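Packing a supply box for the office, quick version

Doing this every October now, so writing it down before I forget again. One box per team, wipes and other soft packets, goes in the cupboard, done. Takes 12 minutes if the stuff is already in one spot. Longer if you have to hunt.

What you need: a plain cardboard box, packing tape, a marker, a clear bit of tabletop. Box with good corners. The old Mendura ones are too deep, everything sinks.

1. Tape the bottom first. Two strips, one each way. Do it before anything goes in, obviously - I've skipped it twice.

2. Flaps up and out of the way. Box right at the edge of the table so your not reaching over it.

3. Big bags go in first, flat, front side up. You want to read them from the top later.

4. Wipes next. Check the sticky lid on each pack, press it down hard, squeeze a little. Any air hissing out, put it on the use-now pile.

5. Small stuff down the sides.

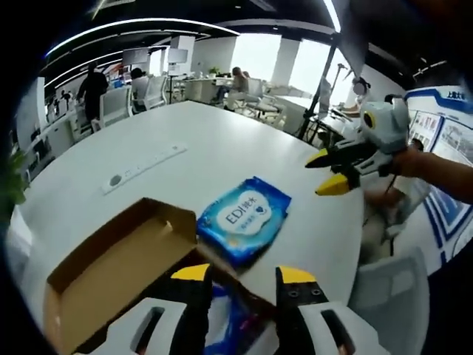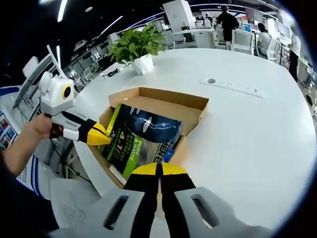
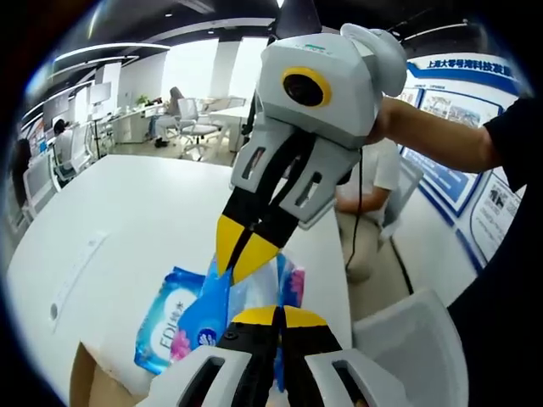
Cardboard box, big white table, packets.

6. Don't overfill. Stop when the top layer is 2 inches under the rim. Flaps have to close flat or the next box won't stack.

7. Weight check. Pick it up. If you grunt, take something out. Ours has to stay under 18 pounds, shelf rule at the Willen office.

8. Close, tape, write on the SIDE not the top. Team name, whats in it, month. Top labels vanish as soon as you stack.

Liquids - separate box, always. Manolis Tzavaras put a bottle of floor cleaner in with the wipes last time and the whole bottom went soft by Thursday. Stand bottles upright, caps taped.

Leftover packets can go in the desk drawers by the Cassim room. Flatten any spare boxes and slide them behind the cupboard.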